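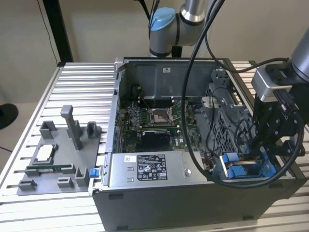 A customer wrote to us last month that she'd paid for a new desktop when all her old one needed was a power supply, and could we please do something for people like her. Well, yes! I've been wanting to write this announcement ever since her note came in.

Starting in August, Bumum is opening a desktop repair and parts counter at our Trellport store, right next to the Sutcliffe Street entrance. Bring in your tower and we'll open it up with you standing there, so you can see what's inside before you spend a dime. Power supplies, memory, graphics cards, drives, processors (yes, we'll handle the fiddly socket part for you), we do all of it.

I'm pretty excited about the parts shelves too. We've got 400 used and new parts tagged and ready to go, including 61 power supplies, and every used one comes with a 180-day guarantee. If you've got an old tower sitting in a closet, bring that along as well. We'll take it for parts and knock a bit off your bill.

A basic checkup is free through the end of August and takes up to 2 hours, so go grab lunch and come back. Please back up your files first if the machine still starts! And leave the monitor and keyboard at home, we have plenty on the bench.

The counter opens at 10 a.m. No appointment needed for a checkup, but do call ahead if you're bringing more than one tower.

Contact: Bumum Press Desk, Trellport | © Bumum. All rights reserved. | Back to top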